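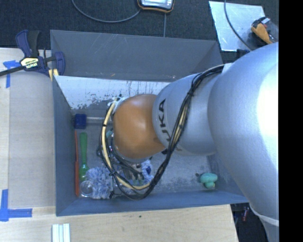 Şengül Avcı
Demo lead, Stendamik bin picking

README - Stendamik open day recordings

Data from the open day at Saltitz, Friday, January 8, 2021. Put together in a hurry, will tidy in March. Read this before you load anything.

What it is
400 grasp attempts on small mixed objects in a grey bin. KUKA arm, round soft gripper, one fixed camera. Visitors picked which object to go for, operator pressed start. No visitor touched the arm.

Objects
Mostly light household bits. Green spatula-type tool with a long handle, thin orange stick, clear round plastic piece, fluffy blue-grey thing, little mint squishy toy. Ertürk lent us a second box of objects after lunch, those are in the afternoon folder. Object names are whatever the operator typed, so expect "sponge", "spunge" and "soft one" for the same item.

Setup
Bin sits on a wooden table, IRWIN clamp at the corner. Blue tape on the table top. If you rebuild this, put the bin back against the tape before calibrating. Cables run down the arm and loop round the gripper, they can hide things underneath. Frames where the target is hidden have occluded = 1, but only in the morning. Didn't get to the rest.

Folders
morning/ - first session, one object called at a time
afternoon/ - second session, Ertürk objects mixed in
kastmont/ - 42 extra attempts asked for by the Kastmont visitors, sticks and rods only
notes.txt - my notes, typed between groups, sorry about the spelling

The 42 are not part of the 400. Please dont add them to the success rate, the speed was turned down for those.

Labels
success, drop, miss, stopped. "Stopped" means the operator hit pause, usually to answer a question. Leave those out if you're comparing grippers.

Known problems
- Clock on the logging laptop was an hour out until the coffee break. Use frame numbers for the morning.
- File 688 is corrupt. Skip it.
- Thin sticks lying along the bin wall were hard going. Sloped walls, gripper touches the side first. Some of those misses are realy wall contacts.
- Lights changed in the hall after lunch, afternoon pictures are brighter.

Using it
Fine for internal work and teaching. Ask me before passing it on outside Stendamik or Ertürk. No sound was recorded.

To do
Finish occluded flag. Merge object names. Check kastmont/ against the sign-up sheet.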